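Test du Revum 2, nettoyant-protecteur pour pierre naturelle

Publié le 6 novembre

Le Revum 2 est un imprégnateur à base aqueuse destiné aux plans de travail en marbre, calcaire et granit. Il remplace la première formule, qui reposait sur un solvant et qui sortait du commerce en septembre. Le fabricant annonce une application en deux passes, un séchage court entre les passes et une finition sans modification de teinte. Nous l'avons comparé au Woltix, produit solvanté que nous utilisons comme référence pour les pierres de cuisine.

Le kit contient un flacon, un applicateur en mousse, deux chiffons microfibre et une notice. Le bouchon doseur est correct mais goutte après usage. La notice, traduite de façon inégale, inverse les étapes de dégraissage et de rinçage dans la version française. Il faut se reporter à la version italienne pour retrouver le bon ordre.

Préparation du support

Un imprégnateur ne nettoie pas. Toute trace grasse laissée sur la pierre sera enfermée sous le traitement et ressortira sous forme d'auréole. Nous avons dégraissé avec un détergent neutre, rincé deux fois à l'eau claire, puis laissé sécher une nuit. Les produits acides (vinaigre, anticalcaire) sont à exclure sur marbre et calcaire : ils attaquent le carbonate et laissent une zone mate qu'aucun protecteur ne rattrape.

Le plan doit être entièrement dégagé. Sur un plan en L, l'angle rentrant est la zone la plus difficile à traiter régulièrement, le produit ayant tendance à s'y accumuler. Mieux vaut commencer par l'angle et tirer ensuite le film vers les deux extrémités. 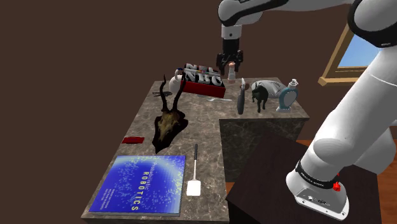 Plan de travail en L, en pierre, avec divers objets ménagers.

Application

La mousse fournie absorbe beaucoup et restitue mal. Nous l'avons abandonnée après la première plaque au profit d'un pinceau plat à poils synthétiques – le résultat est plus régulier et la consommation baisse nettement. Le temps de pose indiqué est de 20 minutes. Il convient au calcaire. Sur marbre poli, peu poreux, l'excédent commence à coller avant la fin du délai et doit être repris au chiffon légèrement humide. Sur granit sombre, un voile gris est apparu dans les zones mal essuyées. Il est parti avec une nouvelle application immédiatement essuyée.

L'odeur est faible, sans comparaison avec celle du Woltix, qui impose d'ouvrir les fenêtres pendant toute la pose. C'est l'avantage le plus net du passage à l'eau. En contrepartie, la polymérisation est plus lente et le plan doit rester au sec plus longtemps, ce que la notice signale en petits caractères. 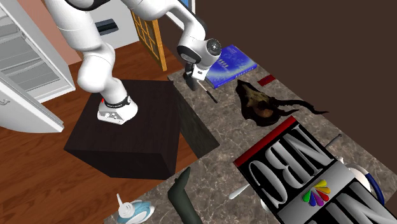 Comptoir en pierre marbrée.

Résistance aux taches

Les essais ont porté sur des chutes de plaque traitées sur une moitié seulement. Nous avons déposé de l'huile d'olive, du café froid, du vin rouge et du jus de citron, essuyés après des durées croissantes.

Huile : aucune trace visible sur la moitié traitée, auréole franche sur la moitié brute. Résultat équivalent à celui du Woltix.

Café : légère ombre sur le calcaire clair après une nuit, atténuée au détergent neutre. Le Woltix fait un peu mieux.

Vin rouge : bonne tenue sur marbre et granit, passable sur calcaire. La tache pâlit sans disparaître.

Citron : attaque de surface sur marbre comme sur calcaire, avec ou sans traitement. Ce n'est pas un défaut du produit, aucun imprégnateur ne protège de l'acide. L'étiquette, qui mentionne une « protection totale », est en revanche trompeuse.

Aspect après traitement

La teinte ne bouge pratiquement pas. Sur un marbre gris-brun veiné de clair, le principal risque est un léger assombrissement du fond, qui réduit le contraste des veines. Nous ne l'avons pas constaté, y compris après la seconde passe. Les clients qui cherchent un effet mouillé devront se tourner vers un autre type de produit, par exemple l'Evangelista Lucido, à réserver aux surfaces hors contact alimentaire.

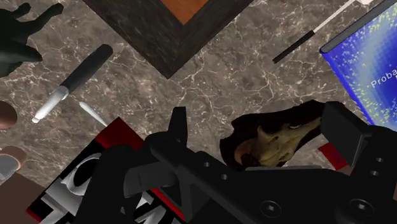 Marbre gris-brun à fines veines claires, vu de dessus.

Prix et disponibilité

Le kit est vendu 107 euros chez Zalarau, notre fournisseur pour ce test. Le flacon seul n'est pas encore proposé, ce qui oblige à racheter l'applicateur en mousse dont on ne se sert pas. Le Woltix reste moins cher au litre, mais il se conserve mal une fois ouvert.

Points positifs : odeur faible, teinte préservée, bonne tenue à l'huile.
Points négatifs : applicateur médiocre, notice française erronée, mention abusive sur l'étiquette, protection moyenne du calcaire.

Pour une cuisine occupée, en marbre ou en granit, le Revum 2 est le choix le plus pratique. Pour un calcaire tendre très sollicité, nous restons au Woltix – à condition de pouvoir aérer. Un contrôle à la goutte d'eau sera effectué sur les mêmes chutes dans un an.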